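Assembly Bench Kits: Changes for the Spring Term

Tollorville Technical Center, Department of Mechanical Instruction
2025-01-13

The Department has completed its review of the small assembly kits used in the introductory course on gears and drives. The kits were first issued in September, and 126 learners at the Tollorville and Sodeck sites have now worked with them. The following changes apply from the start of the spring term.

Bevel gears. Each kit will continue to hold a matched set of small bevel gears and a flat plate on which the set is laid out. Instructors at both sites reported that gears from different kits were being mixed during cleanup. Gears will therefore be stored in the divided tray supplied by Weidemann and returned to the same numbered tray at the end of every session. A gear with a chipped or rounded tooth should be placed in the red envelope at the stores counter and should not go back into the tray.

Plates and pins. The plate is to be placed flat on the mat before any gear is picked up. Learners should check by hand that the pins stand straight and do not rock. Pins must not be tapped in with a gear or with the handle of a tool. Replacement pins are held at Sodeck in packs of 100 and may be requested on the ordinary stores form.

Mats. Dark mats are now standard on all assembly benches. Small bright parts are easier to find on them, and a dropped gear is less likely to roll. Mats should be wiped with a damp cloth and left flat to dry – they should not be folded or stored under the trays. Solvent cleaners have lifted the surface on several of the older mats and are no longer permitted.

Order of work. The written sequence on the Posis course sheet has been shortened. Parts are set out first, with space left between them, and the plate is kept clear until the layout has been checked. The first gear is then lowered over its position with the teeth held away from the pins. If it does not seat under light pressure, it is to be lifted off and the bore inspected for burrs. Learners may repeat this step as often as they wish, and no time limit will be applied during the first two sessions.

Stock. Roughly 400 gears are held across the two sites, and a further 300 have been ordered from Weidemann. Until these arrive, kits at Sodeck may be shared between two learners. Instructors who expect a larger group should notify the stores counter a week ahead.

Revised course sheets are available from the Department office. Earlier versions should be recycled.

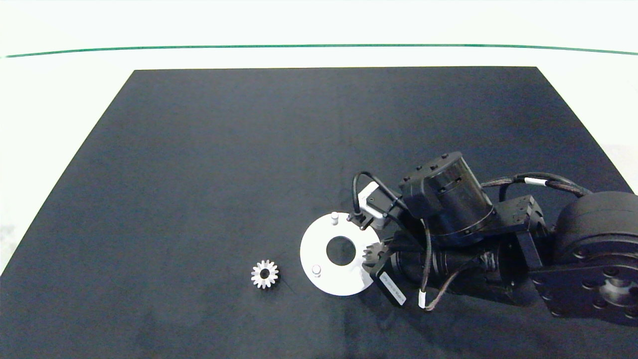

May learners bring their own gears to practice with?

Personal parts may be used during open bench hours, provided they are kept out of the numbered trays and taken home at the end of the session.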